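What changed on the sorting bench

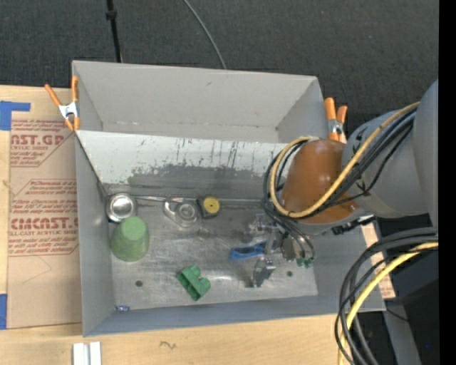

The bin at our end of the room, with the arm over the mixed items.

I have been at Plasau for a good few years now, and most of them were spent on returns. Boxes come back from Hullano and a couple of smaller customers, everything gets tipped out, and a person decides what each thing is and where it goes. Cups, bowls, tape measures, bits of moulded plastic with no label on them. It was never hard work but it was steady, and by the end of a shift your neck knew about it.

The arm came in May. I wrote a short post at the time saying I would wait and see, so this is the waiting and seeing.

The first thing to say is that the job hasn't gone. There were four of us on the bench and there are four of us now, though only two are on it at any one time. The other two have moved to checking and repacking, and we swap at 10. I like the swap more than I expected to. Repacking means walking about, and the morning goes quicker.

What you do at the bench is different. You used to pick things up all day. Now you fill the bin, watch, and step in when the gripper can't get hold of something. Flat things and thin things are the usual trouble. A metal rod lying against the foot of the slope is the sort of item I would have had in my hand without looking. With the arm I find myself leaning in to see which way it will try. Anything tiny in a corner, I still get out myself at the end.

Roxana Ghiță took to it fastest. She keeps a notebook of what gets missed and how it was lying, and the people from Wekov who set the thing up ask for the notebook before they ask for anything else. She got a small pay rise out of it in the summer. Jacobus Lekota asked in a meeting whether the rest of us could have the same training, and the answer was yes, but in twos, so he and I are next.

I have some complaints. The arm sets the pace, and it is an even pace, so there is no rushing a bit before lunch to have a slow half hour after. You talk less too, as one of you is always watching. And the target for the bench is now 700 items a shift, which went up without much discussion. We don't always make it. When we don't, the first question is what we did, and I would like it to be what the arm did at least half the time.

My wrists are better, though. I had a splint for the left one last winter and it has been in a drawer for months.

The bin itself is the old one, still with clamps on its sides. The slope in the middle has had its surface rubbed away in one patch and the floor is all scratches. I asked about a new one and was told it's on the list with the new chairs.

Training is 2 days, over at the Caron site. I'll put something up once we've done it.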